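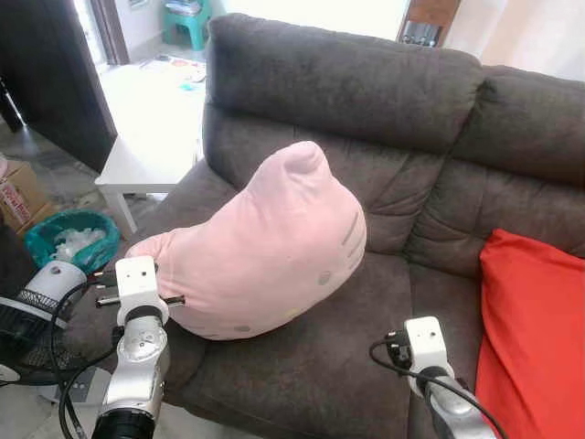

Jeller: children's wetsuit size table

Jeller is a flat table of children's wetsuit sizes, copied from the labels and printed charts of the three makes our swimming club lends out: Gaten, Sangkhawat and Mundness. It has 518 rows. Each row is one size of one model, with the body measurements the maker gives for it.

We started it after the July open-water sessions, when the kit cupboard had four different things marked "age 7–8" and none of them fitted the same child. Parents kept asking which one to take home, and the answer depended on who was on the desk.

What is in the folder

sizes.csv — the main table
models.csv — 79 models, one per line, with the make, the neoprene thickness and whether the suit is full length or short
changes.txt — what was altered and by whom
match.py — a small script that takes a height and a chest measurement and lists the suits that should fit

Columns in sizes.csv

make: as spelled on the label
model: as spelled on the label, including capitals
label_size: the size printed inside the neck, kept as text
height_min, height_max: centimetres
chest: centimetres
waist: centimetres, often blank
cut: boys, girls or unisex, only where the maker says so
source: label, chart or box

Blank means the maker doesn't give the figure. We have not filled gaps by guessing, and please don't send us rows where you have.
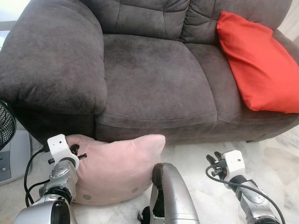

How it was collected

Siobhán Lenihan and Darragh Horgan typed in the Gaten and Mundness rows from the labels. Sangkhawat prints very little inside the suit, so those rows come from the paper chart that comes in the box. Where a label and a chart disagreed we kept the label and put a note in changes.txt.

Inches were converted to centimetres and rounded to the nearest whole number. An early version rounded down, and if you have a copy with no source column you have that one. Throw it away.

Jarlath Ní Mhurchú checked 200 rows against the suits with a tape measure laid flat along the chest seam. Two were wrong, both typing slips, and both are fixed.

Using the script

Run match.py with the height first and the chest second, both in centimetres. It prints the closest fit at the top. If a child falls between two sizes it prints both, smaller first — for cold water we normally hand out the smaller one, provided they can lift their arms over their head in it.

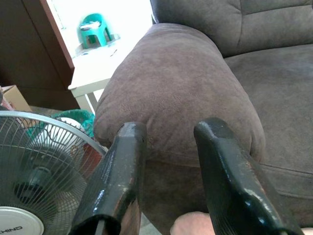

The script ignores waist completely. Too few rows have it, and a suit that is right in the chest is usually close enough in the waist for an hour's swim. Weight isn't used either. Only Mundness gives it, and their bands overlap so much that it made the results worse.

Known problems

Old Gaten suits with the blue neck label run short in the leg. The table repeats what the label says, so go up a size if the child is tall.

Worn suits stretch. The figures are for new ones.

There are no adult sizes and no baby warmers. Mikkel Laxdal has asked for gloves and boots, which would need a separate table.

Corrections

Send the make, model, label size and a clear note of what the label says to Sorcha Lenihan, or leave it on paper at the desk. Changes go in at the end of the month.

Free to copy and use. Please keep the source column if you pass it on.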